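Trakness posts shift and meal rules at work areas

Trakness has moved its attendance and meal rules out of the office and into the work areas. Printed copies of the rules are now kept in clip folders where shifts start, and the version on the company's internal site is no longer the one staff are asked to sign against. The change took effect in June.

The company, which tests and packs small hardware for outside customers, has 53 employees at the site. Until this spring the rules were handed out on the first day of employment as part of a longer handbook. A review of payroll corrections found that most disputed entries concerned two subjects, the start of the midday break and the treatment of late clock-ins. Both were covered in the handbook, on separate pages, under headings that did not mention pay.

The new arrangement separates the daily rules from the rest of the handbook. Attendance and meals are treated in a single document. Leave requests, travel, expenses and equipment loans stay in the handbook and have not been changed.

Printed sheets are held in lever-clip folders. The clip takes the sheets along the left margin, and a revised sheet can be swapped in without punching holes. Trakness bought 40 folders from Brinkmann, an office supplier, and has set out those needed for the current floor plan. The remainder are in storage for a second work area that is due to open later in the year. 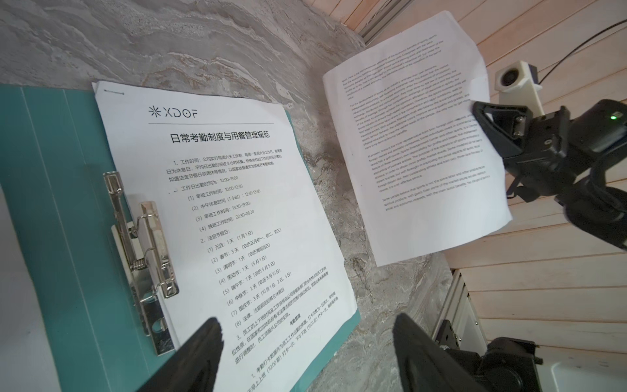
The rules are written in Chinese, the working language on the floor. They set a six-day work week and working-day hours of 10:00 to 19:00. The morning shift runs from 10:00 to 12:30, followed by a one-hour break, and the afternoon shift runs from 13:30 to 19:00. A night shift is listed separately at 22:30 to 06:30.

Statutory holidays are given as eight entries. Seven are named: New Year's Day, Spring Festival, Qingming Festival, Labour Day, Dragon Boat Festival, Mid-Autumn Festival and National Day. The eighth covers any other holiday specified by law. Each entry carries the number of days and the dates in parentheses. Clock-in rules follow under a heading for attendance management.

Supervisors had asked for the dates to be printed in full. Under the old handbook, staff were referred to the public calendar, and shift leads worked out the roster for holiday weeks on their own. In two cases the rosters for adjoining areas did not match, and parts waiting for inspection were held over until the following shift.

Clock records are kept in Zilla, the time system the company has used since it moved to its present building. Zilla stores each entry to the minute and exports a file to payroll at the end of the month. The last export before the change contained 2185 entries. Corrections are entered by hand by the shift lead and must carry a reason code. The list of codes was shortened at the same time as the new rules were issued, and the code for "other" now requires a written note.

Night shift entries needed a separate fix. The shift begins on one date and ends on the next, and the export had been splitting each one into two partial days. Payroll staff joined the halves manually. A setting in Zilla now assigns the whole shift to the date on which it starts, and the first export under that setting went through without manual joins.

Meals are supplied by Gumico, a caterer that delivers to several firms on the same street. Delivery for the day shift is timed to the start of the break at 12:30. Orders are placed through the shift lead, and changes to the headcount have to reach Gumico before 10:30 on the day. Late changes are charged at the full meal price. The company has not said whether it intends to change caterers when the present contract ends.

Gumico does not deliver at night. Night shift staff receive chilled meals from the afternoon delivery, stored in the refrigerator in the break room and labeled by shift. A proposal to replace the chilled meals with an allowance was discussed in the spring and set aside until headcount for the second work area is known.

Employees sign a separate form to confirm that they have read the rules. Signed forms are filed with the personnel records and are not kept in the folders. New hires sign on the first day, and existing staff were asked to sign within 3 weeks of the change. Contract staff follow the same hours but are paid through their own agencies, which receive a copy of the clock records each month.

Revisions will be issued as complete documents. Single-page replacements were tried for the old handbook and led to mixed sets, with some copies holding pages from different versions. When a revision is issued, the shift lead removes the old document from each folder, clips in the new one and returns the old copy to the office for disposal. Folders are checked every Wednesday at the start of the morning shift, and missing copies are reprinted the same day.

The company plans to review the clock-in section after the second work area opens. The new area has its own entrance and will need a second Zilla terminal, and walking time between the terminal and the work stations has not yet been measured. The current entrance has one terminal for all shifts. Queues form there shortly before 10:00, and shift leads have asked whether arrival at the door or the recorded entry should count when the two differ. For now the recorded entry stands.

No changes to working hours, pay rates or the meal price are included in the present revision.

Last updated: Wednesday, 16:20

Recent items
Zilla adds single-date setting for overnight shifts
Gumico moves order cutoff to 10:30 for weekday deliveries
Trakness prepares second work area, new entrance planned
Brinkmann extends line of clip folders
Break room refrigerators: labeling rules for shared buildings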